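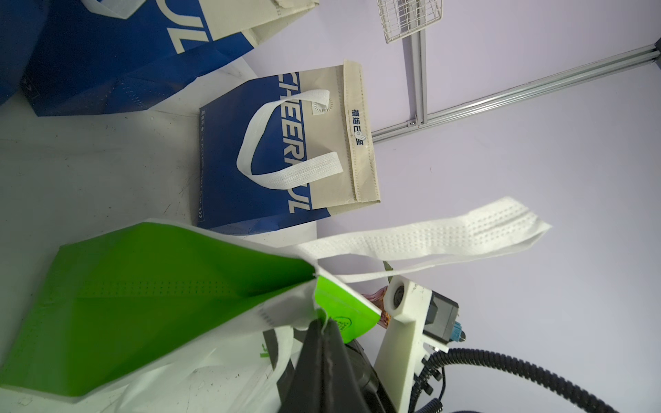 그림 7-1 파란색과 베이지색이 섞인 부직포 가방

제7장 부직포와 장바구니

학습 목표
직물, 편성물, 부직포의 구조 차이를 설명할 수 있다.
부직포를 만드는 주요 공정을 순서대로 말할 수 있다.
장바구니의 재료와 사용 횟수가 환경 부담에 어떤 영향을 주는지 따져 볼 수 있다.

앞 장까지는 실을 먼저 만들고 그 실을 엮어 천을 얻는 방법을 다루었다. 직물은 날실과 씨실을 직각으로 교차시켜 짜고, 편성물은 실로 고리를 만들어 이어 나간다. 두 방법 모두 섬유를 실로 만드는 방적이나 방사 과정을 거친다. 이 장에서 배울 부직포는 일반적으로 실을 거치지 않는다. 섬유를 얇게 펼쳐 층을 만들고, 열이나 접착제, 바늘, 물줄기 등으로 서로 붙이거나 얽히게 하여 천의 형태로 만든다. 이름에 들어 있는 ‘부직’은 짜지 않았다는 뜻이다.

부직포의 역사는 펠트까지 거슬러 올라간다. 양털에 물기와 열을 주고 문지르면 털 표면의 비늘이 서로 맞물려 두꺼운 판이 된다. 유목 생활을 하던 사람들은 이런 판으로 천막과 깔개, 모자를 만들었다. 공업적인 부직포는 20세기에 합성섬유가 널리 쓰이면서 크게 늘어났다. 오늘날에는 마스크, 물티슈, 기저귀, 자동차 내장재, 농업용 덮개, 토목용 보강재 등에 두루 쓰인다.

1. 웹 만들기와 결합

부직포 공정은 크게 두 단계로 나뉜다. 첫 단계에서는 섬유를 고르게 펼친 얇은 층을 만드는데, 이 층을 웹이라고 한다. 짧은 섬유는 빗질하듯 펴거나 공기로 날려 쌓고, 아주 짧은 섬유는 물에 풀어 종이를 뜨는 것처럼 걸러 낸다. 녹인 고분자를 가는 구멍으로 뽑아내면서 바로 이동하는 벨트 위에 쌓는 방법은 스펀본드법이라고 한다.

둘째 단계에서는 웹을 결합하여 강도를 준다. 무늬가 새겨진 뜨거운 롤러 사이로 웹을 통과시키면 눌린 점에서만 섬유가 녹아 붙는다. 폴리프로필렌 부직포 표면에서 흔히 볼 수 있는 작은 점무늬가 이렇게 생긴다. 니들펀치법은 갈고리가 있는 바늘로 웹을 여러 번 찔러 섬유를 얽는 방법이고, 스펀레이스법은 바늘 대신 고압의 물줄기를 쓴다. 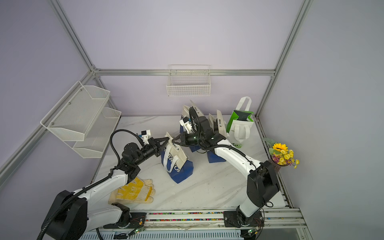 그림 7-2 손잡이가 달린 파란색과 흰색의 가방

2. 가방의 구조와 강도

장바구니를 고를 때 원단의 두께만 보는 경우가 많지만, 가방이 망가지는 곳은 대개 손잡이와 몸판이 만나는 부분이다. 물건의 무게가 좁은 면적에 몰리기 때문이다. 그래서 손잡이 끝을 접어 겹친 뒤 네모꼴로 박고, 그 안에 대각선으로 한 번 더 박는 방법을 쓴다. 봉제 대신 초음파로 녹여 붙이면 작업이 빠르고 실이 들지 않으나, 접합부가 딱딱해져 되풀이되는 굽힘에 약해질 수 있다.

가상의 도시 대신 실제 생활권의 자료를 하나 살펴보자.
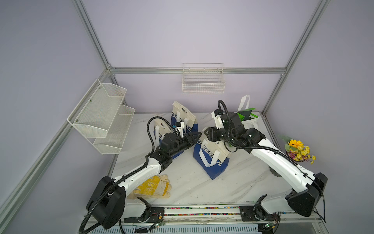

프루크몬트 지역의 생활 조사에서는 136가구가 집에 보관한 장바구니를 조사표에 적어 냈다. 모두 합쳐 590개였고, 그중 상당수는 행사장이나 상점에서 받은 것이었다. 한 번도 쓰지 않은 가방이 있다고 답한 가구도 많았다. 튼튼한 가방이라도 쓰지 않으면 만드는 데 들어간 원료와 에너지는 그대로 부담으로 남는다.

3. 관리와 폐기

폴리프로필렌은 물을 거의 흡수하지 않아 빨리 마르지만 열에 약하다. 세탁할 때는 찬물이나 미지근한 물에 중성세제를 풀어 손으로 가볍게 씻고 그늘에서 말린다. 다림질은 피한다. 햇빛을 오래 받으면 고분자 사슬이 끊어져 원단이 부스러지므로 창가나 차 안에 오래 두지 않는다.

생각해 보기
집에 있는 장바구니를 모아 재료 표시를 읽고, 손잡이의 접합 방법을 봉제와 융착으로 나누어 표에 적어 보자. 가장 자주 쓰는 가방은 언제부터 썼는지도 함께 적는다.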